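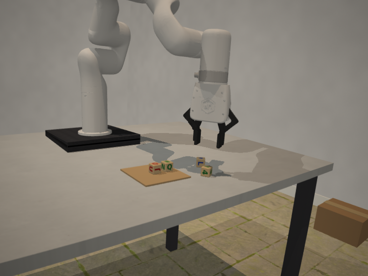 Spent Tuesday with Skimoner, the simulation pack Jekora sells for tabletop arms. Short thread on what you get and what you don't.

1/ The license covers one workcell: arm, two-finger gripper, table, a set of props. Task files are plain text. I had the first block-moving task loading before lunch, including one wrong driver.

2/ Default batch is 40 episodes. I ran 600 across two nights on an Asix workstation. 56 ended in a planner timeout — all logged, none crashed the run.
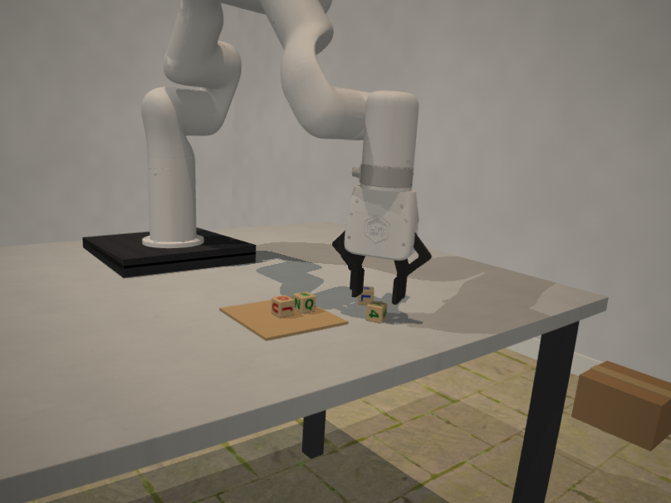 3/ Object placement is the part I'd pay for. You set a region and a yaw range per prop, and the target gets its own. In this task the cardboard mat is turned at an angle to the table edges, with the C block and the N/Q block on it and two more blocks on the bare tabletop. Per-prop friction is a separate file, poorly documented.

4/ Camera setup is less good. Viewpoints are stored by index, no names. Move one and you re-export the lot. Support says named views are planned for March. I'd wait and see.

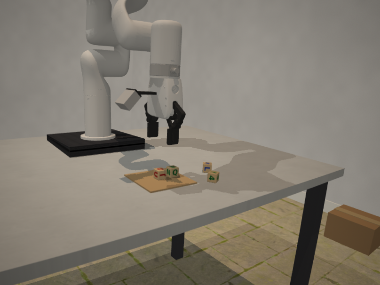

Same task, second viewpoint. Gripper open, two blocks on the board, two off.

5/ Compared with Lò, which I used last year: Skimoner resets faster and its logs are easier to parse. Lò has better contact settings. If your work is mostly insertion, stay with Lò.

6/ The manual is 167 pages. Read the chapter on units first — joint limits are in degrees, everything else is in radians.

7/ I'm renewing for the block and bin tasks. Cable work stays on the real bench for now.

Contact | Terms | © All rights reserved | Back to top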